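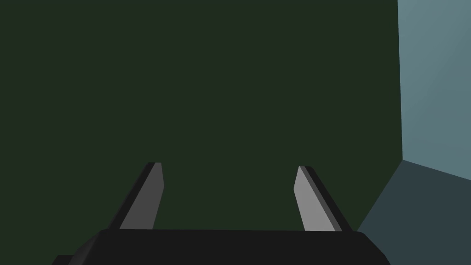
Farm Visitor Program: Interim Progress Report, April
Prepared for the grant office by Mirela Bragança, Nurnolwood Farm Trust

1. Visits
The farm received 1431 visitors during the reporting period, against 1184 in the same period last year. School groups made up 247 of these. The pick-your-own strawberry rows opened on schedule, and the Drorden orchard walk was extended to the lower pond.

2. Work completed
The gravel parking area has been graded and now holds 100 cars. New fencing separates the goat pasture from the public path. Hand-washing stations are in place at both barn exits, as required under the grant terms.
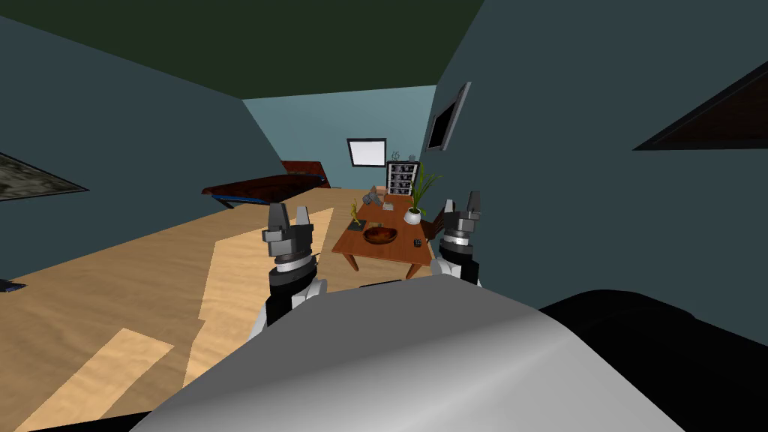 Simulated room with two raised robot arms, each fitted with a gripper.

3. Delays
The farm kitchen is behind schedule. The county asked for a larger grease trap, and the revised drawings were returned to us in March - the contractor, Juhl, expects to need about 12 more working days. Cooking classes have been moved to the fall, and families who had paid deposits were offered refunds.

4. Next period
Dace Mägi will take over school bookings. Tove Stougaard is preparing the corn maze layout and the fall hayride timetable. We request approval to move unspent signage funds to the kitchen line. The amended budget sheet is attached.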